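Right, I've had two coffees and I need to talk about cloud saves. Specifically how the Vanitz handles them, which has changed completely with the latest system update and barely got a line in the patch notes.

Background for anyone who doesn't own one: the Vanitz is the little handheld I've been banging on about since January. Lovely screen, decent battery, awful at remembering where you'd got to in a game.

Until now it kept exactly one save per game online. One! If you played on the train with no signal and then opened the same game at home on the telly box, it asked you which save to keep, gave you two timestamps, and left you to guess.

I guessed wrong on Skelska. Nearly 60 hours in, final island, all the boats upgraded, and I picked the older file because the clock on the handheld had reset itself. Gone. I had a biscuit and went to bed.

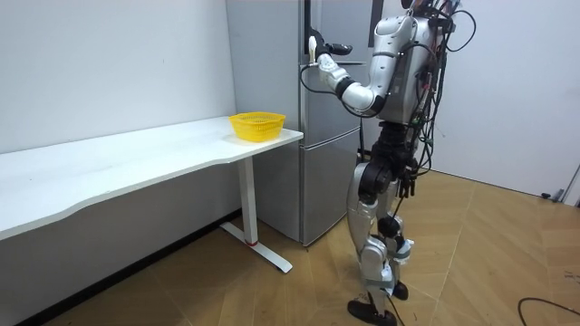 So the update. It now keeps the last five saves for every game, each with a screenshot, how long you'd been playing, and which machine it came from. You pick one, it loads, and the others stay put until newer ones push them out.

I know PC players have had versions of this for ages. I don't care. On a handheld, with thumbs, on a bus, it's brilliant – I can see at a glance that one save is me outside the lighthouse and the other is me stuck in that horrible cave.

Where to find it: hold the menu button over a game, go down to Save History, and switch it on. It's off by default, which is a daft decision. You have to do it game by game as well, and I've got more games than sense, so that was my evening.

Someone asked if it works with older games. Mostly! Anything that already used the online saves is fine. The ones that never did still don't, and that includes both of the Teltex racing games, which is a shame as they're the ones I play most with my brother.

Storage next. You get 2000 MB free and I'd used a bit over half of that before I turned any of this on. Five copies of everything does add up, although most saves are tiny. Skelska is the big one, because it remembers every plank you've ever nailed down.

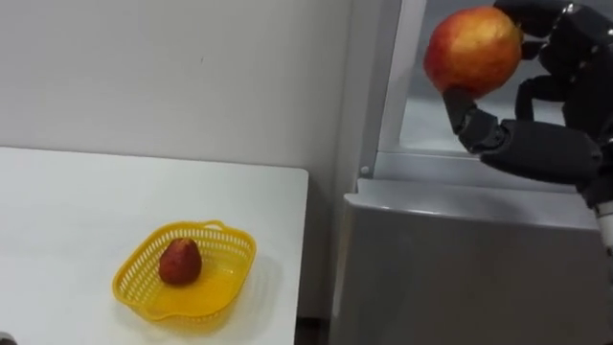
You can lock a save too. There's a little padlock next to each one, and a locked save never gets pushed out, so I've locked the one just before the storm chapter for replaying. It does use up one of your five slots, mind.

Things I don't like, in no order. The screenshots are taken when you close the game, so half of mine are of the pause menu. You can't rename anything. And it syncs when the thing goes to sleep, so if you shut the lid and walk straight out of the house it sometimes hasn't finished.

I tested that last one, because I'm that sort of person. Closed the lid, pulled the wifi, opened it again: it showed a small orange triangle and said the save was waiting. Plugged the wifi back in and it went up on its own. Far better than the old version, which said nothing at all.

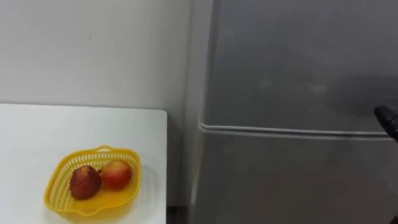 Skelska again, because starting over has been more fun than I expected. I'm on the second island and doing everything differently this time, with proper storage before I build a single boat. The first time round my camp was chests all over the beach and no idea what was in any of them. Now every type of stuff gets its own container. You can craft these shallow baskets and dye them, and mine are bright yellow, just like the plastic one on the table up there, so I can spot the food from right across the bay. The blue ones are rope. I'm very happy with my blue ones.

Also, if you're coming to it new, don't sell the copper. You'll want 50 bits of it for the second workshop and there's hardly any on the map until much later. I sold all mine for a hat. It's a good hat, but still.

Couple of people wanting to know if the Hassanpour dock needs its own update for Save History. Mine did – it was a separate download, under Accessories, and it took a few minutes with the dock plugged in. Before that it kept sending me back to the old two-timestamps screen.

And yes, I'll do a post about controllers at some point. The left stick on mine has started drifting and I've got opinions. Off to gather driftwood now, night all.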